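# Where the small trash goes: a project report on one living room

Okay, so my project for the household waste unit started as a complaint. I was tired of finding wrappers in weird spots, and when we had to pick a topic I wrote down "why does small trash travel?" and handed it in before I could change my mind. I expected to be told to pick something bigger. I wasn't, so here we are in February with a spreadsheet that has 414 rows in it.

The idea was simple. Every time somebody put a small piece of trash down in the living room, I wrote down what it was, where it landed and where it ended up. I only cared about little stuff: candy wrappers, napkins, bits of film from packaging, receipts. Food scraps and bottles go straight to the kitchen in most homes I know, so I left them out. I did the writing down on the backs of old Hulberg calendars until my cousin made me a proper sheet (thank you!!).

## The basket by the sofa bed

My first guess was that people don't throw things away when the basket is far away. Pretty obvious, right? So I paid most attention to the spot in front of the sofa bed, which is where everybody sits.
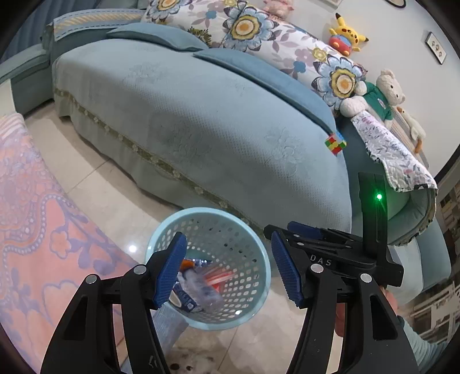
*Fig. 1. The light blue waste basket on the tile floor, with the sofa bed behind it.*

Wrappers are by far the biggest group in my sheet, and plastic film is the most annoying part of it. It weighs nothing but it springs back up, so a basket can look full when you could still push the whole lot down with one hand. I tried weighing a week's worth and got 1,828 grams, and then I realized I had left the basket itself on the scale. I did it over on Wednesday and kept the first number in my notes as a warning to myself.

The low basket did well, though. Once it stood within arm's reach of the sofa bed, I had almost no wrappers listed under "cushions" or "floor." What I had not thought about at all was the table, and that's where the rest of this report went.

## The napkin problem

Napkins don't behave like wrappers! A wrapper is trash the second it's empty, and everybody agrees on that. A napkin gets used a little, folded over, put down, and then it sort of waits. Is it done? Is somebody coming back for it? I listed 44 napkins and for most of them I had to ask around before I could fill in the last column.

Printed ones wait even longer, at least in my sheet. I think people feel bad about throwing out something cute, and I do it too.

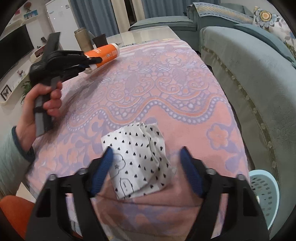

Muammer Kocabaş read my draft and thought I was being too hard on the napkins. He said a napkin on a patterned tablecloth is simply easy to miss, and that I should compare with a plain cloth before I go blaming anyone's feelings. He also wanted to know if I had counted a napkin twice when it got moved from one end of the table to the other.

Fair on both points. I did count some of them twice, and I fixed the ones I could still trace. The plain cloth I haven't tried, partly for lack of a plain cloth in the right size. I'd like to borrow one and run it for 2 weeks before the final version is due.

## What I'd change

- Put the pen and the sheet in the same place. I lost so much time looking for the pen.
- Use a separate column for "moved but not thrown away."
- Try a tiny container on the table just for napkins and scraps, and empty it into the basket at night.
- Weigh things without the basket. Yes, I know.

I still have to ask my teacher if receipts should be their own group or go in with paper. For now they're in with paper.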